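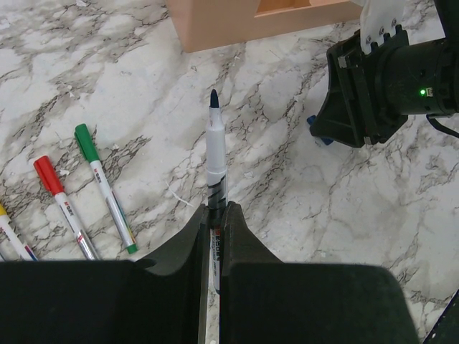
**How long should a homeowners' association keep its old meeting minutes and financial records?**

Posted by Kalkidan Degefa in Records and Administration

Our association is changing management offices in September, and the new office has asked us to sort our paper files before the transfer. We have minutes, bank statements, contractor bids, owner correspondence and ballots, much of it stored in a closet at the Grurum clubhouse. The association has 60 homes and has kept paper records from the beginning. The governing documents say only that records shall be maintained "for a reasonable period." What may be discarded, and what must be retained?

---

**Bezawit Kahsay**

Minutes of board and owner meetings should be kept permanently, together with the declaration, the bylaws, all amendments, recorded plats, and any deed or easement to which the association is a party. Financial records are generally kept for seven years, although the law of your state may set a different period and should be consulted first.

The following schedule is the one adopted by the Taheri Homeowners' Association, where I served as secretary. It was reviewed by counsel before adoption. Other associations may wish to adjust it.

| Record | Retention |
|---|---|
| Governing documents and amendments | Permanent |
| Minutes, resolutions, annual reports | Permanent |
| Tax returns | Permanent |
| Bank statements, invoices, ledgers | Seven years |
| Signed contracts | Seven years after expiration |
| Unsuccessful bids | 3 years |
| Ballots and proxies | 2 years after the election |
| Routine owner correspondence | 3 years |
| Architectural approvals | Permanent, filed by lot |

Architectural approvals deserve particular attention. Owners sell, and a buyer will ask whether a fence or a deck was approved long after the board that approved it has left office. If the letter cannot be produced, the association may be unable to enforce its own rules on that lot.

No record should be destroyed while a lawsuit, an insurance claim or an audit is pending or reasonably expected. This applies even when the scheduled period has ended. The board should adopt the schedule by resolution, enter it in the minutes, and keep a short log of what was destroyed and on what date. Records containing account numbers or other personal information should be shredded.

With regard to the transfer, I would recommend that the board prepare an inventory before any box leaves the clubhouse. Each box should carry a number, and the inventory should state the contents and the years covered. The outgoing office should sign one copy and the incoming office another. Our own transfer was delayed by several weeks over a single missing ledger, which was later located in a box of holiday decorations.

---

**Tolera Sisay**

Scan everything and be done with it. Our board paid a local firm $3360 for the whole archive, and we have not opened a paper file again. Closet space is worth more than old invoices.

> **Bezawit Kahsay:** Scanning is sensible, but originals of recorded instruments and signed contracts should still be held. The board should also confirm that the scans are legible and backed up in a second location before any paper is released.

> **Tolera Sisay:** Agreed as to the deeds. Those are in a safe deposit box.

---

**Mulugeta Dinsa**

The schedule given in the first reply is sound. I would add two matters from my experience on the Flakora board.

First, insurance policies. Expired liability policies should be kept permanently. A claim may be brought years after the event, and it is the policy in force on the date of the event that may respond. Our former office discarded ours as a matter of routine, and the carrier required about four months to reconstruct the coverage history.

Second, closed session minutes. These should be kept as long as the open minutes but stored separately, with access limited to current directors and counsel. They should not be placed in the boxes that owners may ask to inspect. Some states give owners a broad right of inspection, and a mixed file creates difficulty for whoever must answer the request.

Reserve studies and engineering reports were not on the list. We keep those for the life of the component concerned – roofs, paving, the pool – and the most recent version is always held with the current budget.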